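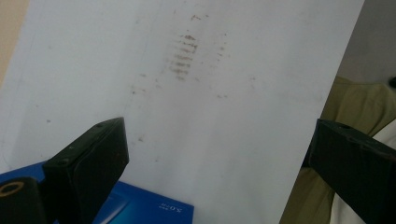
手持夹爪视角：带污迹的白色表面和蓝色盒子

Skerura 手持采集夹爪试用评价

我在一个小实验室做模仿学习，三月开始使用 Skerura 这套手持夹爪。我们想验证 Noreen Rana 提出的一个方法：人拿着夹爪做家务动作，只用手部相机的画面训练策略，然后直接放到机械臂上执行。所以我评价它的时候，主要看数据对训练有没有用，外观怎么样我不太关心。

先说优点。夹爪握起来比较轻，连续录30分钟手腕也不觉得很累。两根黑色手指一直在画面里，模型容易学到手指和物体的相对位置。我们录了300段演示，任务是把盒子夹起来放到指定区域，其中8段因为轨迹丢失不能使用，这个比例我可以接受。同事 Rizwan Arain 用同样的数据训练了两次，第二次加入了亮度增强，成功率提高了将近2成。在光线暗的房间里，提高更明显一些。

缺点也有几个。第一，手指体积大，靠近物体的时候会挡住画面下方的两个角，小零件常常看不见。第二，大面积的白色表面对定位不友好，纹理太少，轨迹容易漂移。如果表面上有一些污点或者线条，情况反而好一点，我们后来就不再特意把它擦干净。第三，说明书的标定部分写得太简单，我读了三遍才明白手指宽度应该怎样测量。

和以前用过的 Tradus 相比，Skerura 的时间同步更稳定，但是导出软件比较慢，而且不能批量改文件名。Tradus 的手指细，遮挡少，可惜夹力不够，夹有光泽的盒子会滑。

我的看法是，如果您的研究是桌面抓取，物体和拳头差不多大，这套工具值得买。如果做插接或者穿线这样的精细任务，建议先借一套试试。双手任务我们还没有测，等第二只夹爪到了以后我再补充。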